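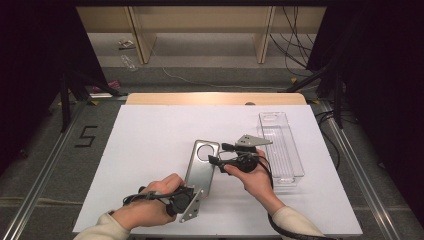 Do steel cover plates and plastic trays need to be stored separately?

Most of the time they can share a shelf, but keep the plates from lying loose on top of the trays. Clear plastic scratches easily, and a bare steel corner will mark it.

Sorting the Small Parts Shelves
January
By Trevor Pilkington

The parts room at Zernstead has needed a proper sort for a while. Over 306 pieces had built up on the shelves, a lot of them left from the Fleltix cabinets we stopped fitting last year. Hideaki Murakami and I went through them in two mornings, starting at the white table and working outward.

The picture at the top of the page shows a white tabletop. The brushed-steel plate has rounded corners and one large circular hole near the end. Beside it is a shallow clear tray with raised rims and ridges inside.

We kept 36 plates. Anything bent went in the scrap bin, and the good ones were wiped down with a dry cloth and stood on edge in the divided shelves, with card between them. Standing them up takes less room than stacking, and you can pull one out without shifting the rest.

The trays were slower. We ended up with 26 that were worth keeping. Cracked rims were the usual problem. Long ones now go on the lower shelf, short ones above, all facing the same way.

Screws and brackets are still in the Nishimura drawers and have not been touched. Hideaki wants to sort them by thread first and length second. I would do it the other way around. We will settle that before we open the drawers.

If you take a plate out, write the size on the sheet by the door.

Recent items
New labels for the Triris bins
Cleaning scratched plastic trays
19 spare shelf dividers, free to collect
Parts room hours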